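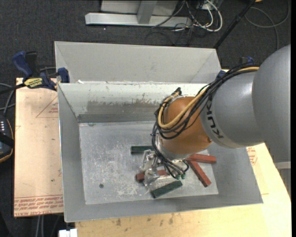 Red and green blocks in the gray metal bin.

Trullosmont Block Play Group
Minutes of the December meeting

Present: Tsion Ayele (chair), Mahlet Degefa, Saron Derese, Tsion Dinsa (minutes)
Apologies: Adanech Araya

Meeting opened at 6:30 pm.

1. Last minutes
Agreed, with one fix: the shelf labels were Saron's work, and lovely work too!

2. The block collection
Mahlet has finished sorting the big donation and we now own 800 blocks, which got a cheer. Brick red and dark green are still the favorites for building walls (the kids call it the Christmas castle, whatever month it is). Saron wants to keep those two colors together as one set and everyone liked that. Blue and yellow stay mixed for now.

3. Bins
Long and happy talk about bins. The metal ones are scuffed and scratched on the bottom but they are tough, they hold a lot, and a block dropped in one makes a terrific noise. Tsion A. would like felt liners for the indoor sessions. Mahlet is against liners because crumbs get under them. We will try 2 liners and see how it goes. Open bins stay open, no lids, so little ones can see the colors and dig in.

Action: Saron to cut the felt. Mahlet to pick which bins get it.

4. Skullville build day
We have 54 children signed up and room for 64, so please keep spreading the word! The theme is bridges. Adanech sent a note asking for long tables along the window side and we said yes. Tsion D. offered to draw the bridge cards, one arch and one flat, and already had sketches in her bag. They are great.

Action: Tsion D. to bring finished cards next time. Mahlet to ask about the tables.

5. Any other business
Saron found three blocks in her coat pocket and returned them.
The spare shelf by the door is free if anyone wants it.

Closed 7:40 pm. Next meeting same room, Adanech bringing cake.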